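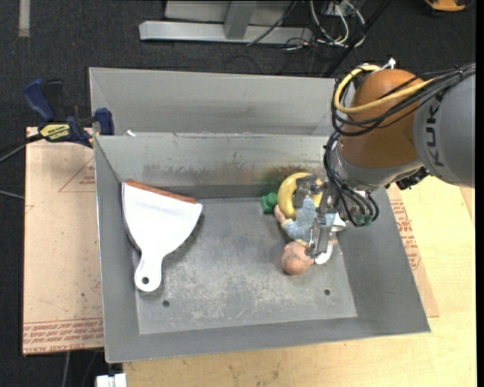
Handing over an HR department head's duties in Zanska

When a department head leaves or moves to another role, the people records system does not reassign their work on its own. Approvals keep routing to the old account until it is closed, and after that they stop. The steps below apply to Zanska HR, hosted edition, with the Wurkow payroll connector installed. Sites without the connector can skip step 5.

Last updated May 30, 2020

Before you start

You need the Org Admin role. Org Editor is not enough, as it can change reporting lines but cannot move open approvals. Get the last working day in writing and check that the successor, interim or permanent, already has an active account. An account in the Invited state will not appear in the picker.

Step 1. Export the current reporting line

Go to People > Structure and select the departing head. Choose Export > Direct and indirect. The file is limited to 400 rows. For a larger group, export each sub-department separately and keep the files together. The export is the only record of the old structure once step 3 is complete.

Step 2. Set the end date

Open the departing head's profile and enter the last working day under Employment > Role end. Do not use Employment > Contract end if the person is staying on as an adviser or moving to another team. Contract end starts the full exit process, including badge and mail shutoff, and can only be reversed by support.

Step 3. Move the direct reports

Select all direct reports in the Structure view and choose Change manager. Enter the successor and set the effective date to the day after the role end date. If the two dates match, both managers will receive leave requests for that day.

Batches are limited to 100 people. Wait for the status to read Applied before you submit the next one.

Step 4. Move open approvals

Changing the manager affects new requests only. Requests already in the queue must be moved by hand:

Go to Approvals > Queue.
Filter by Approver and pick the departing head.
Select all, then choose Reassign.
Enter a note. The field accepts 64 characters and is visible to the person who made the request.

Salary changes and job offers are listed on a separate tab called Restricted. Repeat the process there.

Step 5. Update the payroll signer

In the Wurkow connector, open Settings > Signers and add the successor before removing the old signer. If the list is empty at any point, the connector pauses and the next pay run is held. A new signer must confirm by email, and the link expires after 11 hours.

Step 6. Check the result

Run the Orphaned Items report. It should return no rows. Common leftovers are:

Draft reviews. Open each one and change the reviewer field.
Recurring reports. These belong to the user who created them and must be copied, then deleted.
Delegations set for a future date, such as cover for the December break. Cancel them and have the successor create new ones.

Known issues

At Grendanport, where two legal entities share one structure, step 3 moves reports in the first entity only. Switch entity in the top menu and run it again.

Customers who moved over from Ham may see the old head's name in the page footer for up to one day. Approvals are not affected.

Related pages: Adding an interim manager. Closing an account. Restoring a deleted reporting line.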